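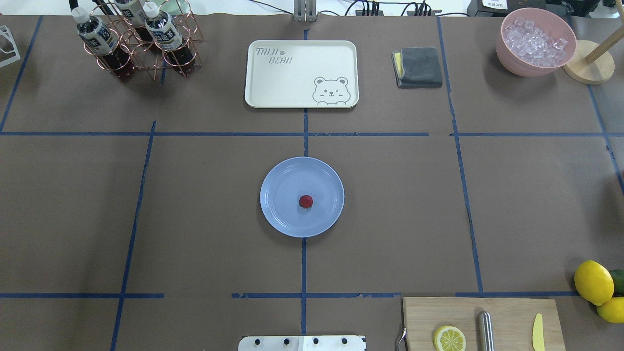
My mother laid a drinks table the way other people pack a ute. Everything went on, nothing had a home, and by the time the second carload of cousins pulled in you were fishing for the sugar tongs behind the chips. I loved those tables, but I've inherited her aunties and her guest list without inheriting her patience, so a few summers ago I started marking mine out with tape.

I got the idea from Shalini Sengar, who ran the drinks at the Fakthorpe hall fete and had me on lemons for a whole afternoon. She covered her trestle in brown paper, ran strips of tape across it and up and down it, and gave every item its own patch. Fruit went in one corner, the cutting board next door, plates where people could reach them. I thought it was a bit much. Then the rush came (92 cups before the raffle was even drawn!) and I found I could grab the knife without looking up from whoever was telling me about their hip.

So now I do it at home, for anything over six people. Brown paper goes down first, the heavy sort that comes on a roll, and then the tape, torn by hand. Mine wobbles. I used to fuss about with a ruler and a pencil, and my brother-in-law Deepak asked if we were serving cordial or surveying the block, so I gave that up.

The lemons get the best spot, up the back where they won't roll into anybody's lap, and the board goes right beside them. I cut them in halves first and leave them face up, because wedges dry out and look sad within the hour. A plastic knife is plenty for lemons, by the way, and I don't mind where it ends up when there are kids about.
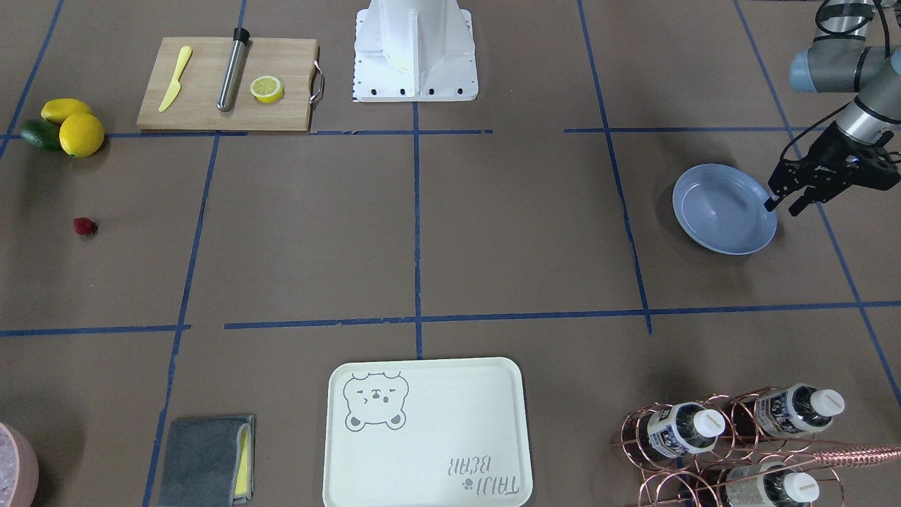
Lemons up the back, board alongside, and one half already cut.

Cola is the crowd favourite at our place, and I've stopped apologising for it. I keep the bottles lying in a wire wine rack, which was a wedding present from Trinh Phan and has hardly ever held wine. Ice goes in a bowl, not a bucket – a bucket hides how much you've got left until you've got none. Folded cloth close by, sponge close by, because somebody always tips something. And I put out one little plate with a strawberry or whatever's in season, purely because I like the colour on it.

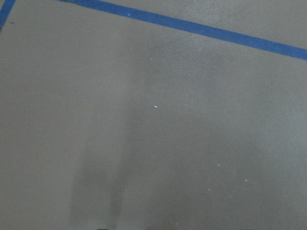
Tape is the part I'm asked about most, and I have opinions. Get the low-tack kind that painters use, and try a bit under the table first if the top is one you care about. I ruined the varnish on a Jasińska sideboard with packing tape and I still can't look at it. Wipe everything down before you start, too, and have a dry cloth handy as you go, as blue is a terrible colour for showing fluff and one pale speck on the strip will catch your eye all night. Then press it down with the back of a spoon and go and put the kettle on.

Packing up takes me almost 30 minutes, mostly talking. The fruit comes off first, then the bottles, and the paper gets rolled up with the tape still on it and goes in the bin under the carport.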